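薛凤英：改一件衣服，先看它是怎么缝的

薛凤英的改衣铺开在菜场后面的一条巷子里，门面不宽，进门左手是缝纫机，右手是一排挂衣杆，挂着等人来取的裤子和外套。她做这一行的时间比租这间铺子的时间长得多。最早在服装厂的流水线上，只上领子，一天上到晚。后来厂里订单少了，她出来自己接活。

采访约在下午，来取衣服的人断断续续，谈话也就断断续续。她手里一直有活，说话的时候很少抬头。

我先问她现在送来的衣服里，什么最多。

“裤脚。”她说，“一直是裤脚最多。网上买的裤子长，十条里总要改好多条。再就是拉链，羽绒服的拉链。天一冷就来了，都是穿的时候才发现坏了，去年收起来的时候就坏了，那时候没人管。”

裤脚改一条收20块，牛仔裤要保留原边的，另外算。她说保留原边比较费事，要把原来的边拆下来，往上挪，再接回去，接缝藏在原来的那道线底下。有的顾客看不出差别，有的顾客专门为了这个来。

“看不出差别的，我也跟他讲清楚，有这么两种做法，你自己选。”

她不接的活也有几样。真皮不接，机器压不住；泳衣不接，线的弹力不对；别人改过两三次的礼服，她要先看里面还剩多少缝份，剩得太少就退回去。

“缝份就是缝里面藏着的那一点布。好衣服缝份留得宽，以后胖了可以放出来。现在很多衣服省布，缝份就一点点，锁边锁完就没有了。你拿来跟我说放大，我拿什么放？”

她从旁边拿起一件旧的呢子大衣翻给我看。大衣是一位老太太的，后背中缝留得很宽，袖口里面还折进去一截。薛凤英说这种衣服改起来心里有底，拆开就知道当年做的人是怎么想的。她把线头挑出来，用镊子夹着放进一个铁盒。盒子里已经有半盒各种颜色的线头，她说攒着塞针插用。

铺子里现在不止她一个人。顾心怡跟她学了两年，原先在一家广告公司做排版，辞职以后来学裁缝。问她为什么来，她说最初只是想把自己的一条裙子改短，坐在这里等的时候看了一下午，第二个星期又来了。

“头三个月只做一件事，拆。”顾心怡说，“把旧衣服一件一件拆开，拆完熨平，再照原样缝回去。我第一件衬衫缝回去以后，两个袖子装反了。”

薛凤英说装反了也没关系，再拆一次就记住了。

学拆的这段时间，顾心怡自己记了一个本子，上面画着每种缝法的走向，哪里是先缝的，哪里是后缝的。她说拆衣服要反着来，最后缝的那道线最先拆。衬衫一般从袖口和下摆拆起，领子留到后面。领子最难，里面有衬，拆得急了衬会起泡，熨不回去。
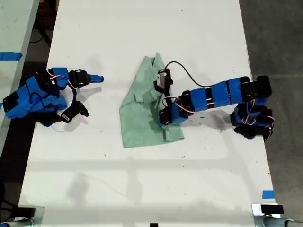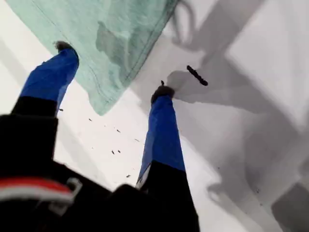
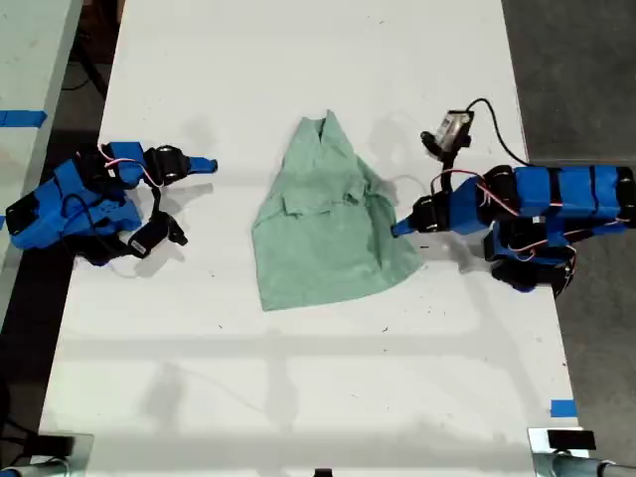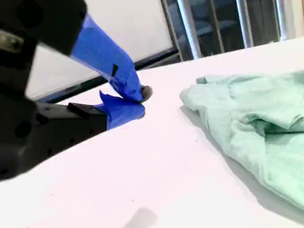 本页最后修改：2023-12-23

布料怎么分，薛凤英主要靠手。她让我把手指伸到一块布下面，大拇指在上面搓。棉的发涩，化纤的发滑，混纺的介于两者之间。再分不清，就从缝份上抽一根线出来烧，棉线烧完是灰，化纤烧完是一个硬的小珠子。

“烧的时候要用镊子，别用手。心怡烧到过。”

顾心怡在旁边说，就那一次。

分清布料主要是为了熨。薛凤英认为改衣服一半的功夫在熨斗上，机器缝得再直，不熨就不像样。她用的是一把吊瓶蒸汽熨斗，用了很多年，底板换过一次。薄料子她要垫一块湿的白棉布，深颜色的从反面熨，避免起亮光。毛料熨的时候不推，熨斗提起来，放下去，再提起来。

“推就把布推长了。你看有的裤子膝盖那里两条缝对不上，就是熨的时候推的。”

我问她，有没有改坏过衣服。

她说有，而且记得很清楚。那是五月，一位做婚礼的客人送来一件缎面旗袍，腰要收。她收好以后觉得侧缝有一点皱，拿熨斗多压了一下，面料上留了一个水印，怎么也去不掉。旗袍买来是1000块，她照价赔了，又连夜找了相近的料子，把那一片换掉，客人最后还是穿着它出了门。

“赔是应该的。那以后缎子我都先在里面试一小块，试完等它凉透了再看。”

那件旗袍的事传出去，反倒有人专门找来，说她肯认账。潘淑芬就是那时候来的，现在是铺子的老主顾，住在两条街外，今年70岁。采访这天她正好来取一条裤子，坐下来聊了一会儿。

潘淑芬年轻时自己也做衣服，家里的缝纫机还在，只是眼睛不行了，穿不上针。她说她们那时候一件衣服先给大的穿，再给小的穿，领子磨破了拆下来翻个面，又能穿几年。

“翻领子现在没有人做了吧？”她问薛凤英。

“有，一年有那么几个。”薛凤英说，“都是穿了很久的衬衫，舍不得扔。工钱跟买件新的差不多，他也要翻。”

翻领子的做法是把领面和领座之间的线拆开，整片领子取下来，里外对调，再夹回领座里缝上。磨毛的那一面就到了下面。缝的时候要先在中间对一个点，两头再对，最后缝中间的部分。条纹和格子的料子更要当心，错开一点都看得出来。顾心怡现在可以独立翻素色的，格子的还是薛凤英做。

潘淑芬取的那条裤子是腰里换了松紧。她当场到帘子后面试了一下，出来说右边好像紧一点。薛凤英让她站直，用手指在腰里转了一圈，说不紧，是里面那件秋裤的边卷起来了。潘淑芬回去整理了一下，再出来就没有再说什么，付了钱，走之前又问了一遍毛衣能不能改小。

毛衣不能像布那样剪。薛凤英说，手织的可以拆了重织，机器织的要看是不是成形的，有的剪一刀就一路散下去。她一般劝人不要改，实在要改，就先在要剪的两边各缝两道，再下剪刀。

说到工具，她最看重剪刀。裁布的剪刀只裁布，剪纸的另有一把，混着用刀口很快就钝。她那把裁布剪是从厂里带出来的，当时师傅给的，隔一阵送出去磨一次。以前巷口有磨刀的，现在要坐几站车。顾心怡给自己买的第一样东西也是剪刀，买得太大，手握不住，后来换了小一号的。

线则是另一回事。墙上的线架看着颜色很全，薛凤英说真正用得着的时候总差一点。深蓝最麻烦，同样叫藏青，有的偏黑，有的偏紫。她的办法是把线拉出一根放在布上，拿到门口看，不在灯下看。配不到正好的，就选深一点的，深的缝进去不显，浅的会跳出来。

我问到以后的打算。薛凤英说没有什么打算，房租能付得出就做下去。有人劝她教课，一班收十几个人，她没有答应，铺子里放不下那么多机器，人多了她也看不过来。

“学这个要坐在旁边看。我看她一针下去歪了，马上就讲。等她做完一件我再讲，她已经忘了是哪里歪的。”

顾心怡的想法稍微多一点。她想在铺子里留出一个晚上，让附近的人自己带衣服来，学钉扣子、缝裤脚、补小洞。针线由铺子出，不收钱，或者只收一点线钱。她问过几个邻居，愿意来的多半是年轻人，有一个男生说他的扣子掉了就一直空着，从来没有缝过。

薛凤英对这件事不反对，也没有说同意。她说钉扣子可以教，先教绕脚，扣子底下要绕几圈线，把扣子垫起来，扣上去布才不会皱。很多人缝得死死的，厚外套根本扣不进去。

“补洞呢？”我问。

“补洞看洞在哪里。膝盖上的从里面垫一块布，来回走线。腋下的不要补，要换一块，那个地方一直在动，补了还要裂。”

她把手里的裤子翻过来，剪掉最后一个线头，抖了两下，挂到右边的杆子上。外面有人推门进来，拎着一个纸袋，问拉链头能不能单换。薛凤英说能，让她把衣服拿出来看看。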